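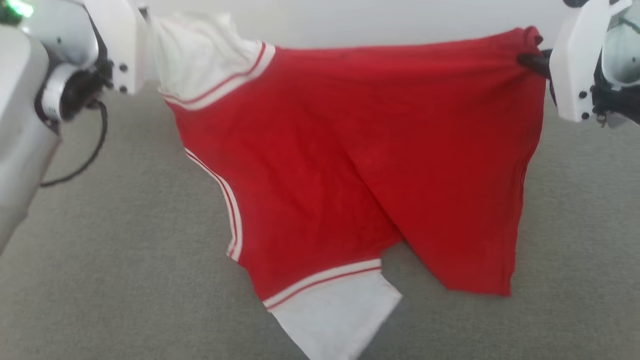

Section 3: Setting Up Your Dromex Dehydrator and Running the First Batch

You have already read Section 1 (Safety) and Section 2 (Parts). We know you haven't, but the law and good manners require us to pretend. If you would like to go back and make it true, Section 2 is short and contains a drawing of the drip tray, so you'll know what it is when you find it stuck to the bottom of the box.

3.1 Before you plug it in

1. Take everything out of the carton, including the bag of small parts taped inside the lid flap. Every winter we get letters asking for a replacement door clip, and every winter it is in that bag.
2. Peel the clear film off the door and the control panel. There is film on both sides of the door.
3. Wash the trays, the liner sheets and the drip tray in warm water with dish soap. Rinse and dry them.
4. Wipe the inside of the cabinet with a damp cloth. Do not pour water into it. Do not hose it out. Do not put it in the shower, whatever you may have read.

CAUTION: The trays are safe on the top rack of a dishwasher. The liner sheets are not. They come out shaped like potato chips and will never lie flat again.

3.2 Finding a place for it

1. Choose a flat, dry surface that can take the weight of the machine plus a full load of fruit. Fruit is mostly water and water is heavy, as anyone who has carried home a melon knows.
2. Leave a hand's width of clear space behind the rear grille. The fan draws air in from the back.
3. Keep it away from curtains, paper towels and the cookbook you lean against things.
4. Plug it straight into a wall outlet. The heater draws 1,000 watts at full power, so don't use an extension cord, and don't share the circuit with a toaster unless you enjoy walking to the breaker box.

NOTE: The fan hums. It is not loud, but it does go on all night. People who sleep next to the kitchen should load the machine in the morning.

3.3 The empty run

The heater leaves the factory with a thin protective coating that smells like a new frying pan with something to hide. Run the machine once with no food in it.

1. Slide in the drip tray. Leave the other trays out.
2. Close the door and fasten both clips.
3. Press POWER. The display shows two dashes.
4. Press TEMP and hold the up arrow until the display reads 165. This is the highest setting, in degrees Fahrenheit. It will not go higher if you press harder.
5. Press TIME and set 30 minutes.
6. Press START and open a window.
7. When the beeper sounds, switch off and let the cabinet cool with the door open.

If there is still a smell, repeat the run. If there is still a smell after that, check that you removed the film in 3.1.

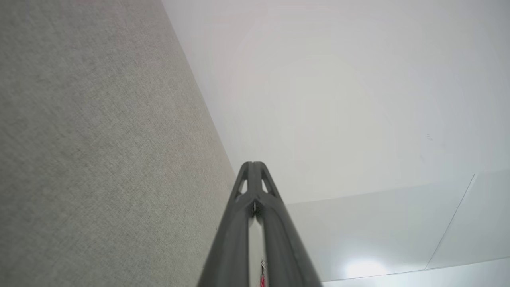

Page last changed: November (A. Arai)

3.4 Your first batch: apples

We suggest apples. They are cheap, they forgive uneven slicing, and if it all goes wrong you have lost a few apples. Please do not begin with the persimmons your neighbor has been ripening on the windowsill since September. Asuka Arai, who writes these instructions, began with persimmons and would like you to learn from it.

You will need:
Firm apples, enough to cover the trays in a single layer
A bowl of cold water
Lemon juice, a good squeeze
A clean dish towel
A sharp knife or a slicer

1. Wash and core the apples. Peel them if you like them peeled. The peel turns chewy and some people want that.
2. Slice them into rings as thick as a pencil. Try to keep them all the same, accept that you won't, and put the thick ones together on one tray.
3. Stir the lemon juice into the water and soak the rings for a few minutes. This slows the browning. Skip it and the rings will taste fine but look like something from the bottom of a coat pocket.
4. Drain the rings and pat them dry with the towel.
5. Lay them on the trays so that they don't touch. They can be close. They cannot overlap.
6. Slide the trays in, starting from the bottom. Put the tray of thick rings at the top, where you can get at it last.
7. Close the door and fasten both clips.
8. Set TEMP to 135 and TIME to eight hours. Press START.
9. At the halfway point, turn each tray front to back. The beeper will not remind you.
10. Start checking at six hours. Take out one ring, let it cool on the counter and bend it. It should feel like soft leather, with no moisture at the break when you tear it.

CAUTION: Warm fruit always feels softer than it is. Let the test ring cool before you decide anything. If you judge it warm you will dry the batch for another three hours and end up with roofing material.

NOTE: Times vary with the apple, the slicing and the weather. A rainy day can add an hour or two. There is no setting for rain.

3.5 Using the liner sheets

Liner sheets are for anything that would otherwise drip through the tray: purees, fruit leather, berries cut in half. One pair comes in the box. Further pairs are sold under the Vedeck name and fit every Driltari cabinet with square trays. They do not fit the round model, and trimming them with kitchen scissors does not help.

1. Lay the sheet on the tray with the raised lip facing up.
2. Pour the puree into the middle and tilt the tray until it spreads. Make the edges a little thicker than the center, as the edges dry first.
3. Keep the tray level on its way into the machine. This is the hard part.
4. Dry until the surface is no longer sticky to a clean fingertip, then peel from one corner while it is still slightly warm.

3.6 Putting the fruit away

1. Let everything cool completely on the trays.
2. Pack the rings into glass jars, filled two thirds full, and close the lids.
3. Shake the jars once a day for a week. If you see droplets on the glass, put the fruit back in the machine for another hour or two.
4. If you see mold, throw the whole jar's contents away. Do not pick out the bad ones.
5. Label the jar. Dried pear and dried apple look exactly alike by February – and so, to a lesser degree, does dried parsnip.

3.7 The filter light

A small amber light marked FILTER comes on after 2,000 hours of running. To clear it:

1. Unplug the machine.
2. Pull the foam filter from behind the rear grille and wash it in soapy water.
3. Squeeze it out and leave it to dry overnight.
4. Refit it, plug in, and hold TIME and TEMP together until the light goes off.

Holding the buttons without washing the filter will also turn off the light. We mention this only so that you know we know.

For error codes, see Section 5. For drying herbs, see Section 4, and take the elastic bands off the bunches first.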